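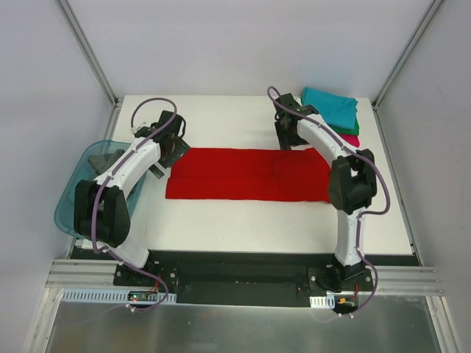
By the Wetwood Learning Desk
Reading level: Grade 5

How a Robot Learns to Fold

Folding a cloth is easy for you. It is hard for a robot. A box keeps its shape when you pick it up, but a cloth bends, slides and wrinkles.

One way to teach the job is called teleoperation. "Tele" means "far away." A person moves a set of controls, and the 2 robot arms copy the motion. When the person squeezes, the gripper closes. A gripper is the robot's hand.

While the arms move, a computer records two things: the angle of every joint and the pictures from the cameras. One full recording, from start to finish, is called a demonstration. 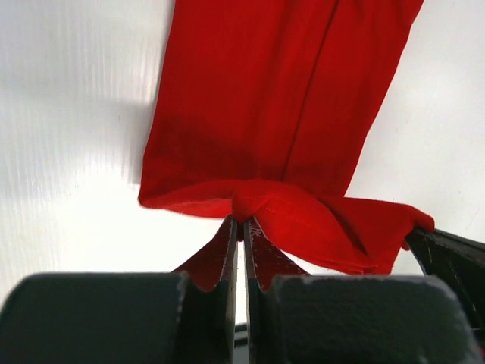
Wrist view: two fingertips pinch the red cloth, and a second gripper meets its bunched right end.

A single demonstration is not enough. The cloth never lies in exactly the same place twice. For the Plerken folding project, people recorded 230 demonstrations with cloths of different colors. A program then searched the recordings for patterns — which camera pictures go with which arm motions.

Another method is hand guiding. A person holds the arm itself and pushes it along the path. Hand guiding works well for simple jobs, but it is awkward with two arms.

Words to know
Joint: a place where the arm bends or turns.
Demonstration: one recorded example of a task.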